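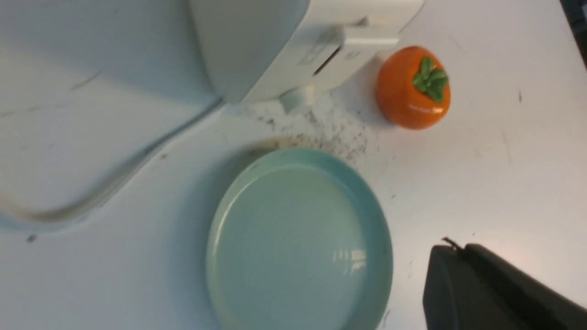 *Photo: Ornness Housekeeping Program*

# HSK 298 – Unit 11: Dry debris around countertop appliances

Reading for this unit: Gikdale course pack, section on light-colored surfaces. Bring the inspection sheet from Unit 2 to the practical.

## 11.1 Scope

This unit covers dry debris on tables and counters where a small appliance stays in place during use. Wet spills, grease and baked-on residue are treated separately. The working case is a toaster on a matte white tabletop, with a plate and a few loose items near it.

## 11.2 Terms

**Debris field.** The area over which crumbs are spread. It has a dense part and a thin part. Record both.

**Foot zone.** The strip of table next to and under the feet of an appliance. Crumbs lodge here and are missed when the cloth is run past the base.

**Fixed item.** Anything the cleaner works around. An appliance with its cord connected is a fixed item until the cord has been pulled.

**Loose item.** Anything lifted and put back: dishes, fruit, display pieces. Toy or model fruit is handled as a loose item, the same as real fruit.

**Surface mark.** A scuff, scratch or streak that belongs to the tabletop. Dry wiping does not remove it. On the first photo, the dark crumbs lie in a loose band below and to the right of the appliance foot, densest just above the rim of the dish. The faint gray scuffs and thin streaks are recorded on a different line of the sheet.

## 11.3 Inspection before work

Look at the table from above, then from a low angle with the light behind the items. White surfaces are easy to read from above for dark crumbs and hard to read for pale ones. A white cord on a white table is a known problem: from above it may show only by the shadow along its edge. Trace it by hand from the appliance outward before moving anything.

Enter on the sheet:

- position of the debris field relative to the appliance
- loose items inside the field or touching it
- cord route
- surface marks that could be mistaken for debris

Shadows at the base of rounded objects are a frequent source of false entries. If in doubt, lift the object and look again. 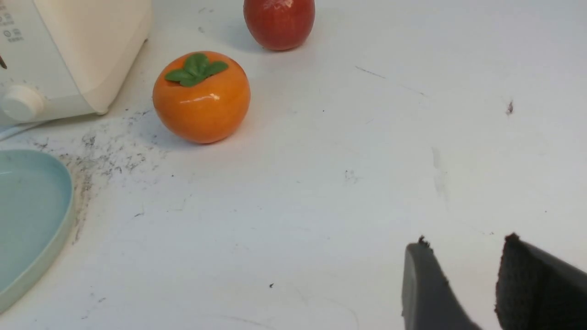

Loose items come off first, starting with those nearest the debris field. Lift straight up. Dragging a plate spreads crumbs under it and can scratch a matte finish. Wipe the underside of each item before it is set down on a clean part of the table or a tray.

## 11.4 Procedure

1. Unplug the appliance and let it cool fully.
2. Coil the cord loosely beside the base.
3. Lift off the loose items.
4. Move the appliance to the back of the table. Keep it level – tilting drops further crumbs from the inside.
5. Collect the dense part of the field with a soft brush and pan, working from the thin edge inward.
6. Wipe the remainder with a dry cloth, then with a damp one. Single strokes, one direction.
7. Dry the surface.
8. Empty the crumb tray, if fitted, over a bin. Refit it.
9. Return the appliance, then the loose items.

Do not use compressed air in or near the slots. Do not insert a brush, knife or fork. The heating wires are thin and deform under light pressure.

## 11.5 Exterior of the toaster

The housing is wiped with a damp cloth and dried. Lever groove, knob and printed symbols need separate attention. Crumbs collect in the groove and at the edge of the knob, and repeated rubbing wears the print. Use a dry soft brush in the groove with the lever raised. Turn the knob only as far as needed to reach behind it, then put it back to its former setting.

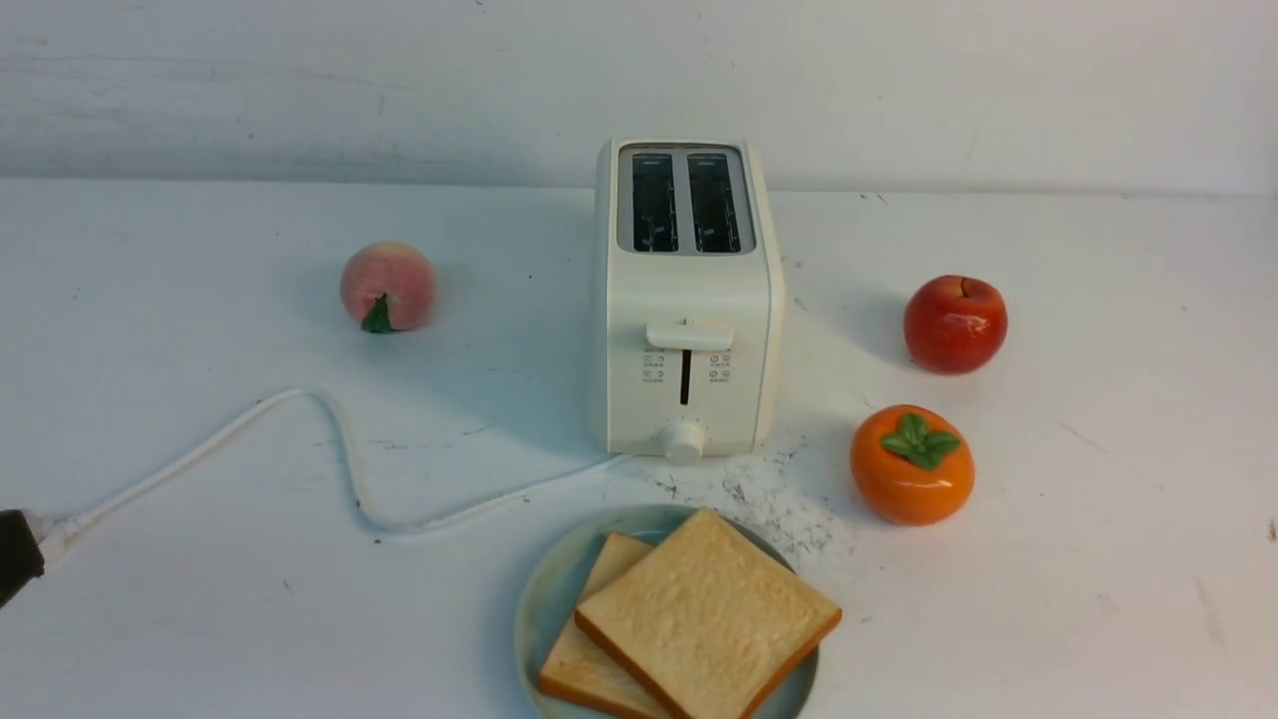
Last changed: Jul 4, 2023

## 11.6 Final check

The lever is up, the slots are clear, and the base sits flat on the table. The cord lies free of the feet and does not cross the area where plates are set down. Any specks left on the tabletop are tested with a fingertip. Those that do not move go on the sheet as surface marks.

## 11.7 Practical

Held in room 488, Jamham building. Work in pairs: one student completes the procedure, the other fills in the sheet, then change over on the second table. Use the Quansah cloths from the rack, damp and dry kept apart. Sheets are handed in before leaving the room.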